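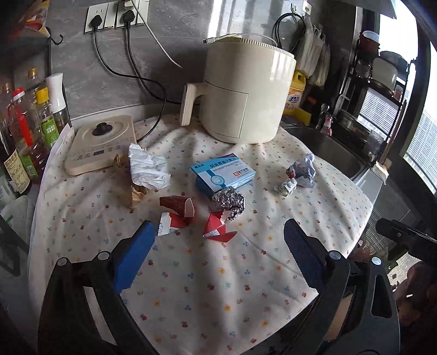
Nindbridge Police Seek Information in Series of Residential Burglaries

FOR IMMEDIATE RELEASE
13 May 2025

NINDBRIDGE - The Nindbridge Police Department is asking for the public's help in identifying a man wanted in connection with a series of residential burglaries in the Wosetia Park and Lower Canal districts.

Detectives are investigating eight incidents reported since September. In each case, entry was made through a rear door or a ground-floor kitchen window between 10:00 a.m. and 2:30 p.m., while the residents were away. No injuries have been reported.

Property taken includes cash, jewelry, prescription medication, two laptop computers and a coin collection. In the most recent incident, on the 2000 block of Lumbantobing Avenue, a resident returned home shortly after noon and found the back door forced. A neighbor reported seeing a man walk from the side yard toward the Canal Street bus stop.

The man is described as 30 to 40 years of age, of medium build, with short dark hair. He was wearing a gray work jacket, dark pants and tan boots, and was carrying a green canvas tool bag. He may present himself as a utility or appliance contractor. Residents of three of the homes reported that a man matching the description had knocked on their doors in the days before the burglary and asked about water pressure.

"We are treating these cases as connected on the basis of the method of entry and the time of day," said Lt. Alby Cosgrove, commander of the Property Crimes Unit. "We are asking residents to review any doorbell or driveway video they have from weekday late mornings and to contact us before it is overwritten."

Most home camera systems retain video for a limited period. Residents who believe they have relevant video should save a copy in its original format and note any difference between the time shown on the recording and the correct local time. Video should not be edited, trimmed or posted to social media before it has been submitted.

Evidence Processing

Items recovered from the Lumbantobing Avenue address have been sent to the regional laboratory for fingerprint and DNA examination. Results are pending. Tool marks on four door frames are being compared by the department's Forensic Services Section, supervised by Puspita Wibisono. The comparison covers blade width, angle of entry and surface striations, and will be completed before any findings are released.

The department has also circulated serial numbers for the stolen computers to pawn and secondhand dealers in the county. Dealers are reminded that the city code requires them to hold purchased electronics for the full statutory period and to make transaction records available on request.

Information for Residents

Patrols in both districts have been increased during daytime hours. Officer Khairul Rondonuwu of the Community Services Division is scheduling home security checks at no charge for addresses within the affected area. A check takes 30 minutes and covers exterior doors, window locks, lighting and sight lines from the street. A written summary is left with the resident.

Residents are asked to take the following steps:

Keep rear doors and ground-floor windows locked, including when at home.

Ask for photo identification from any person claiming to represent a utility, and confirm the visit by calling the number printed on the utility bill.

Record the make, model and serial number of electronics.

Store prescription medication out of view of doors and windows. Report missing medication to the prescribing doctor or pharmacy as well as to police.

Reward and Contact

A reward of up to $500 is offered for information leading to an arrest. Callers may remain anonymous.

Anyone with information is asked to contact Det. Faizal Purba through the Property Crimes Unit front desk or the department's non-emergency line and to mention the Wosetia Park investigation. Anyone who sees a person matching the description should not approach him and should call 911.

Media inquiries: Gaspard Courtois, Public Information Office, Nindbridge Police Department.

###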